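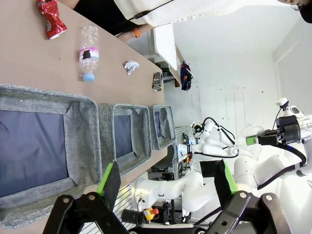 Cans, a plastic bottle and gray fabric bins on the sorting table.

January 27, 2022

The waste program at Revstead started with a complaint from the hauler. Recycling from the office building was arriving with too much liquid and too much film plastic, and two loads in one month had been downgraded. The program coordinator was asked to find out where the errors were being made. She began at the table.

"People assumed the problem was in the loading dock," she said. "By the time material gets to the dock it has been in a bag for a day. You can't learn much from it there. I wanted to see the decision when it was made, with the item in the hand and the bins in front of the person."

The method is simple. Ordinary break room waste is laid out on a table, a row of open bins is placed along one side, and each item is assigned to a stream. The assignment is written down before the item moves. A full audit takes 152 items, which she set as the minimum after several shorter sessions gave results she could not compare with one another.

The streams are metal, rigid plastic, and residual. Paper is collected separately on each floor and is left out of the audit except when it is soiled. A used tissue goes to residual under the local rules, a point that still produces arguments.

"Tissue is paper, so people put it with paper," she said. "The fiber is too short to be worth anything and it has usually been used for something. We say it once in the training and then again on the label."

The choice of bins took longer than expected. Revstead tried rigid tubs, wire baskets and a stacked unit with flaps. The tubs were easy to wash but made a noise each time a can was dropped in, and staff in the adjoining room objected. The flaps were removed in the first week. Fabric storage bins of the kind sold for closet shelves were brought in as a stopgap and have stayed.

"The fabric ones fold flat, they're quiet, and the opening is the full width of the bin," the coordinator said. "The drawback is liquid. Anything with a residue in it will soak into the lining. So the rule became that nothing goes in until it has been emptied, and that rule turned out to help with the hauler as well."

She prefers a dark lining. Her view is that clear plastic is easier to pick out against it than against a pale one, and checking a bin before it is tipped is faster as a result. She has not tested this and says so.

Placement was the next question. In the first layout the bins stood on the floor at the end of the table. Sorting was accurate, but items that missed the opening were left where they fell. The bins now stand on the table in a single row, touching, with the openings level. Reach is short, and there is space to set down anything undecided.

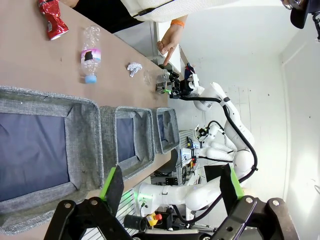
Clear cups account for most of the remaining disagreement. Several kinds of resin are used for them and they look much the same from arm's length. The mark is molded into the base, often small, and on a thin cup it can be hard to read under ceiling lights. Auditors are told to turn the cup over and look before deciding. If the mark cannot be read, the cup is recorded as unresolved and placed in residual.

"I would rather lose a cup than lose a load," she said. "Unresolved is a legitimate answer. In the first round we had no column for it, so people guessed, and the guesses went into the data as if they were decisions."

Film is treated differently. Wrap and bags are residual at Revstead regardless of resin. The hauler's equipment cannot take them, and a bag wound around a shaft stops the line. A nearby store accepts clean bags at a drop point, but the coordinator does not count that as part of the building's program.

Bottles raise a question about caps. The guidance issued by Jomska, the consulting firm that wrote the original signs, was to remove them. The hauler now asks for caps on. The signs were not changed until May, and for a period the written instruction and the spoken one were opposite. Labels on bottles are left in place.

Cans are the least difficult. Crushed or whole, they go in the same bin. Staff ask whether crushing helps. It saves room in the bin and makes no difference to acceptance at this facility, although she notes that some sorting plants prefer cans uncrushed and that the answer should be checked locally.

The results are kept in a spreadsheet and entered into Grirnomel, the tracking system used by the facilities department. Misassigned items were at 8 percent in the most recent audit. The target is 4 percent. She does not expect to reach it through training alone, and is looking at which products are bought in the first place. The Nagano conference room, which orders its own catering, was moved to a single type of cup last year and now has few unresolved entries.

"The supply side is easier to fix," she said. "If there's one kind of cup, there's one answer. If there are five kinds, you need a good light and some patience."

The building generates more than 1,000 cans in a busy month, by her estimate from the hauler's weights. She is less certain of the figure for bottles, which are weighed together with other rigid plastic.

Asked what she would do differently, she mentioned the record sheet. The early version listed items by product, so that a soda can and a food can had separate lines. The current one lists material, condition and stream. Condition has three values: empty, residue, and full. A can with something left in it is logged as residue even if it is then rinsed and sorted correctly.

The next round will use the same table and the same row of bins. The order of the streams will be reversed, to see whether the nearest bin is being chosen more often than it should be.

This website uses cookies to improve your experience. By continuing to browse, you agree to our use of cookies. Accept | Manage settings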